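I moved to Flostden in November with two bags and a plan to buy almost nothing until spring. The apartment is on the fourth floor, the radiators come on at 9 in the evening, and the bus to work leaves before it's light. Most of what follows is about clothes, as that's where the money was going.

Last year I spent more on sweaters than on shoes, and I walk everywhere. So I set a limit of 50 dollars for the whole winter.

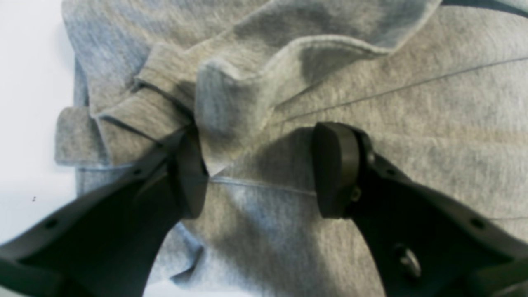

The first month was easy. I wore layers, and the office is overheated anyway. The second was harder. Baidoo, the big secondhand place by the station, had a sale, and I went in twice. I left with a pair of wool socks – 2 dollars, no holes.

A few things that helped:

- Washing less often, and on cold. Fleece lasts longer that way.
- Hanging things up at night instead of leaving them on a chair.
- Learning to mend a cuff. My first one is ugly but it holds.
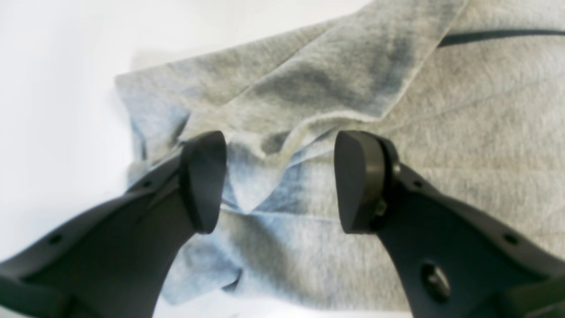

## What I spent

I went over. The total was 83 dollars, nearly all of it on a used raincoat from a shop in Nerkberg. I don't regret the coat. It rained for most of the month and my old one had given up at the seams.

I'm keeping the same limit for summer. Sandals might be a problem.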